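Mehrwegbecher in den Teeküchen: Testphase beginnt nach Ostern

23. März 2021

Die Verwaltung der Stadtwerke Grinlow stellt die Getränkeversorgung an ihren Standorten schrittweise auf Mehrweg um. Die Geschäftsleitung hat einem entsprechenden Vorschlag der Abteilung Innere Dienste zugestimmt. Die Testphase beginnt nach den Osterfeiertagen und endet im Juli. Über eine dauerhafte Einführung wird im Anschluss entschieden.

Nach einer internen Erhebung wurden im vergangenen Jahr allein im Verwaltungsgebäude Priso 3.000 Einwegbecher pro Monat ausgegeben, obwohl ein Teil der Beschäftigten zeitweise von zu Hause aus arbeitete. Die Kosten für Beschaffung und Entsorgung sind in den Haushaltsansätzen der Inneren Dienste bislang nicht gesondert ausgewiesen. Ab dem zweiten Quartal werden sie als eigene Position geführt, damit ein Vergleich mit dem Mehrwegbetrieb möglich ist.

An der Testphase nehmen sechs Teeküchen im Gebäude Priso sowie die Teeküchen der Außenstelle Generthorpe teil. Insgesamt werden 1.278 Becher beschafft. Die Ausgabe der Einwegbecher wird in den beteiligten Bereichen eingestellt. Vorhandene Restbestände gehen an das Materiallager und werden dort für Veranstaltungen im Freien vorgehalten. Für Besprechungsräume mit externen Gästen gilt weiterhin die bisherige Regelung, nach der Geschirr beim Empfang angefordert werden kann.

»Wir haben uns bewusst für einen überschaubaren Zeitraum entschieden«, erklärte Dilek Kocabaş, Leiterin der Abteilung Innere Dienste. »Im Sommer sollen belastbare Zahlen zu Verbrauch, Schwund und Reinigungsaufwand vorliegen. Erst auf dieser Grundlage werden wir dem Aufsichtsrat eine Empfehlung vorlegen.«

Die Beschäftigten werden gebeten, benutzte Becher selbst zu spülen und zum Trocknen abzustellen. Wegen der geltenden Hygienebestimmungen dürfen Teeküchen weiterhin nur einzeln betreten werden; die Aushänge an den Türen sind zu beachten. Handtücher aus Stoff werden bis auf Weiteres nicht bereitgestellt. Die Reinigung der Oberflächen erfolgt wie bisher zweimal täglich durch den beauftragten Dienstleister.
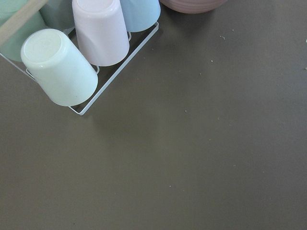 Der Betriebsrat hat der Testphase zugestimmt. Dessen Vorsitzender Azlan Ismail wies darauf hin, dass den Beschäftigten im Schichtdienst durch die Umstellung kein zusätzlicher Zeitaufwand entstehen dürfe. Für die Leitwarte in Generthorpe wurde deshalb vereinbart, dass die Becher am Ende jeder Schicht gesammelt und in der Kantine maschinell gespült werden. Die Vereinbarung gilt zunächst für die Dauer des Tests.

Der Standort Wuisan ist wegen der laufenden Sanierung der Wasserleitungen von der Testphase ausgenommen. Dort bleiben 13 Getränkeautomaten mit der bisherigen Becherausgabe in Betrieb.

Rückmeldungen und Hinweise nimmt die Abteilung Innere Dienste über das Formular im Intranet entgegen. Fehlende oder beschädigte Becher sind den jeweiligen Etagenverantwortlichen zu melden.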